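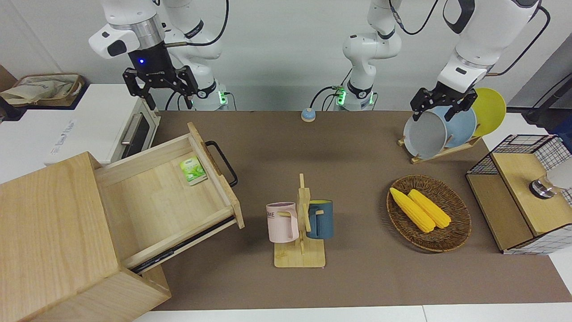
Governance Notes

Dual-class shares: what the Tamska collapse proposal means for minority holders

Shareholders of Tamska will vote in September on whether to collapse the company's dual-class structure into a single class of common shares. The circular runs to 364 pages with appendices. Most of the commentary so far has dealt with the exchange ratio. This item deals with the mechanics, and with two provisions in the amended articles that have had less attention.

The existing structure

Tamska has two classes outstanding. Class A shares carry ten votes each and are held almost entirely by Bosent, the founding family's holding company. Class B shares carry one vote each and trade publicly. Dividends are equal per share. The Class A shares convert to Class B at the holder's option, one for one, and convert automatically on transfer outside a defined group of permitted holders.

The articles contain no sunset date. A conventional coattail is in place, so a premium bid for the Class A shares must be extended to Class B holders on the same terms. Bosent has therefore been able to keep control indefinitely but has had limited ability to sell it at a premium.

The proposal

Under the plan of arrangement, each Class A share would be exchanged for 1.3 new common shares, and each Class B share for one. The 30 per cent premium compensates Bosent for surrendering its votes. Dilution to Class B holders follows directly from the ratio and is set out in Schedule D of the circular.

Approval requires two-thirds of the votes cast by each class voting separately, together with a simple majority of Class B votes excluding those held by Bosent, its affiliates and the directors. The second test is the one that matters. Bosent can carry the Class A vote alone.

The independent directors retained Mangundap to provide a fairness opinion. The opinion concludes that the consideration is fair, from a financial point of view, to Class B holders other than Bosent. Mangundap was paid a fixed fee, no part of which depends on completion. That is the better practice and the circular discloses it plainly.

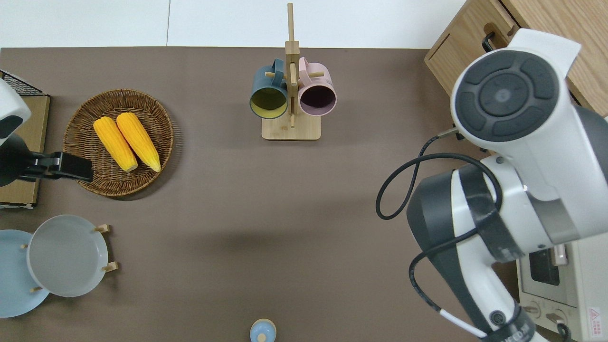

Governance Notes, Issue 300

Nomination rights after closing

The first provision to read closely is section 7.4 of the investor rights agreement. Bosent would keep the right to nominate three of nine directors for as long as it holds 15 per cent of the common shares, and two for as long as it holds 10 per cent. After the exchange it is expected to hold 22 per cent. The nomination right is contractual and sits outside the articles, so it can be amended by the board and Bosent without a shareholder vote.

Fanum, which holds a position in the Class B shares, has asked for an amendment clause requiring disinterested shareholder approval. The company replied that material amendments would be disclosed promptly. Disclosure after the fact and prior approval are different protections, and the reply does not address the request.

Advance notice

The second provision is a revised advance notice by-law. The notice period for director nominations would be extended, and a nominating shareholder would have to disclose derivative positions and any arrangements with other holders. Those requirements are ordinary. Less ordinary is paragraph 12(c), under which the chair may reject a nomination if supplementary information is "not satisfactory to the board". No standard is given for what is satisfactory.

Because the by-law is bundled into the arrangement resolution, a holder who supports the collapse but objects to 12(c) cannot vote on them separately.

Dissent rights

Registered holders of either class may dissent and be paid fair value. Written objection must reach the corporate secretary by 5 p.m. two business days before the meeting. Beneficial owners who hold through a broker must arrange to have their shares registered in their own name first, and should begin early. The company may decline to proceed if dissents exceed five per cent of the Class B shares.

Members with questions on the voting tests may write to Nadhirah Menon, quoting file 1449. The comparison table of earlier collapse transactions is available from the library as document 1098.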